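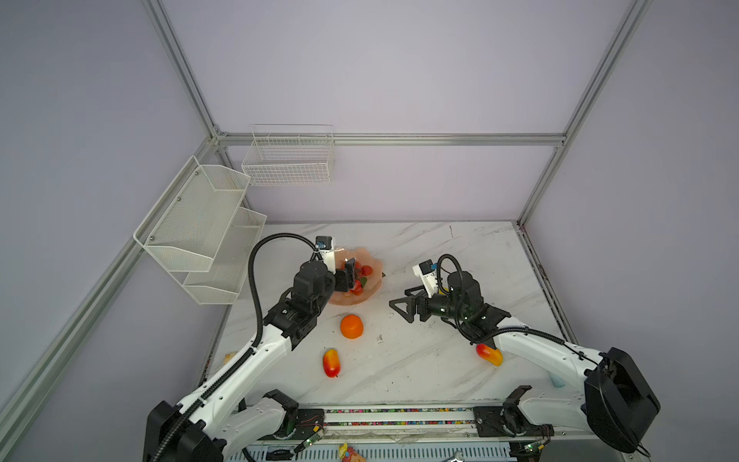 Do I need fresh demos for every new object, or will mixing a few into the old set do?

Mixing works fine for most people. Keep the old demos in, add the new ones, and train from the last checkpoint instead of starting over.

Asked 17/01/2025 in Skunitz help, imitation learning

More detail on my setup: two arms, one policy for both, trained with the Fendar recipe. I had 26 demos of the old pick and place task and added 8 with a new object. Now it does the new one nicely and has gone a bit daft on the old one — it hovers, then drifts off. Is that forgetting, or have I messed up the sampling?

2 answers

Answer 1 (accepted)
Sounds like sampling to me. Fendar draws evenly per folder by default, so if your new demos sit in their own folder they get seen far more often than you'd think. Put everything in one folder or set the weights by hand. I had the same drifting in August and that sorted most of it. Also, run 20 trials on each task before and after, same start positions, or you'll just be going on a feeling (I did that for weeks!). The Choi write-up has a decent table for logging it.

Answer 2
no idea about Fendar, I use Prurkora. lower the learning rate maybe? worked for me once

Comment from the asker
It was the folders. Old task is back, new one slightly worse — will try 2 to 1 weights next.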